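Brukano opens its second office in Drastside and launches the Alaoui Apprenticeship

Brukano is very happy to announce that it has opened a second office, in Drastside, and that the new site will be home to a paid training programme for people who want to start a working life in software. The programme is called the Alaoui Apprenticeship, and applications for the first intake are open now.

We have been looking forward to sharing this news for a good long while, and those of you who have spoken to us at any point since last November will probably have guessed that something was going on. Thank you for being so patient with us, and for all the kind messages that have come in since the doors opened.

About the new office

Brukano makes scheduling and stock software for small food businesses: bakeries, cafés, caterers, market traders and the odd village shop. We began with one product and one rented room, and for most of our life as a company we have worked from a single address. As more customers joined us, that address became a bit of a squeeze. Meetings were being held on the stairs, and the support team had taken to booking the quiet room a fortnight ahead.

Drastside was an easy choice in the end. A good number of our customers trade there, several of our team already live within walking distance, and the town has a long tradition of small food producers, which suits us down to the ground. The new office is on the first floor of a former seed merchant's building, close to the station and a short stroll from the covered market. It has room for 18 desks, a training room, a small library and a proper lift, so that everyone can get in and move about without having to ask for help.

Our original office is staying exactly where it is. Nobody has been asked to move, and customers who like to drop in for a chat with the support team will find the same people behind the same door. Anyone on our staff may now choose which of the two offices they work from, or may split the week between them, and we have already seen a fair amount of to and fro.

The Alaoui Apprenticeship

The part of this announcement that we are proudest of is the apprenticeship. For years we have been writing job adverts that ask for experience, and for years we have been sent lovely, thoughtful letters from people who hadn't any yet and wanted to know how they were supposed to come by it. We didn't have a very good answer for them, and it bothered us.

The Alaoui Apprenticeship lasts for 14 months. Apprentices are employed by Brukano from their first morning, on a full salary with the same holiday and pension arrangements as everybody else here. They spend the opening weeks in the training room in Drastside, learning the basics of programming, testing and how to read other people's code without despairing of it. After that they join one of our product teams, with a mentor beside them and a day set aside each week for study.

No degree is needed, and neither is any previous job in technology. We would be delighted to hear from people who have worked in kitchens, shops, warehouses, care homes or schools, from people coming back to work after time away, and from people who have simply been tinkering with computers at home and wondering whether there might be something in it. Our customers run busy food businesses, and somebody who has stood behind a counter at seven in the morning with a queue out of the door will understand their problems at once.

The first intake will be a small one so that every apprentice gets proper attention. If all goes well, and we very much hope it will, we plan to take on a second group the following year.

What the Drastside team will be working on

Alongside the training programme, the new office will be the home of Nedov, our newest product. Nedov is a stock-keeping tool for small kitchens. It keeps a running record of what has come in, what has been used and what is getting close to its date, and it puts together a suggested order for the cook or manager to look over before anything is sent to a supplier.

Nedov has been on trial with a group of customers since the spring. They have been wonderfully frank with us. The first version asked for far too much typing, and we were told so in no uncertain terms by people with flour on their hands. The current version can be used almost entirely with one thumb, and the ordering page has been redrawn from scratch. The supplier list, which used to be sorted by account number for reasons that none of us can now remember, is sorted by name.

Dry goods gave us the most trouble. Milk and vegetables come and go quickly and are easy to keep track of, but spices, flavourings and the like can sit on a shelf for months and are used a pinch at a time. Nedov now treats these as a group of their own, with a simple full, half or low setting in place of weights, and the kitchens on trial have told us that they much prefer it. 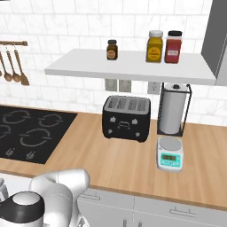
Getting Nedov

Nedov will be included at no extra charge for every customer on our standard plan, and will be switched on in stages over the coming months. There is nothing to install. When your turn comes you will see a new Stock tab beside your rota, and a short guided tour will start the first time you open it. You are very welcome to skip the tour and come back to it later from the Help menu.

Customers on our starter plan can add Nedov for a small monthly fee, and we will write to you separately with the details. If you would like to be moved up the list, do please let the support team know. We can't promise to fit everyone in straight away, but we will do our best, particularly for those of you with a busy season ahead.

Existing stock lists can be brought across from a spreadsheet. If yours is kept in a notebook, or on the back of a delivery note pinned beside the fridge, our support team will gladly sit down with you over the phone and help you to get it started.

Thank you to our customers

Our customer list has now passed 200 food businesses, a figure that would have astonished us when we were working out of that one rented room. Almost all of them came to us because another customer had put in a kind word, and quite a few have been with us from the beginning — through the early crashes, the change of name and the unfortunate week when every rota in the system moved itself forward by an hour. We are grateful to every one of you.

We would also like to thank our new neighbours in Drastside, who have made us feel very much at home. The market traders have been especially generous with directions, gossip and pastries, and we have been doing our best to repay them in custom.

Come and see us

We will be holding an open evening at the Drastside office in November, from half past five until eight o'clock. There will be a chance to look round, try Nedov for yourself, talk to the teams and ask anything you like about the apprenticeship. Families are welcome, and food will be supplied by customers from the town. Places are free, but it would be a great help if you could book through the Events page on our website, so that we order enough to eat.

How to apply

Applications for the Alaoui Apprenticeship can be made through the Careers page. We ask for a short letter telling us about yourself and something you have enjoyed learning — it needn't have anything to do with computers. There is no need to send a CV unless you would like to. Everyone who applies will get a reply, and everyone who comes to an interview will be paid for their time and have their travel costs covered.

If you need the form in large print, or would find it easier to apply by telephone or by recorded message, please get in touch and we will arrange it.

About Brukano

Brukano makes scheduling and stock software for small food businesses. The company is owned by the people who work in it and now has 2 offices, the newer of them in Drastside. Its products are used by bakeries, cafés, caterers and market traders.

Press enquiries

Journalists who would like further information, or who would like to arrange a visit to the Drastside office, are asked to contact the Brukano press desk through the Press page of the website. The desk is staffed from nine until five on working days.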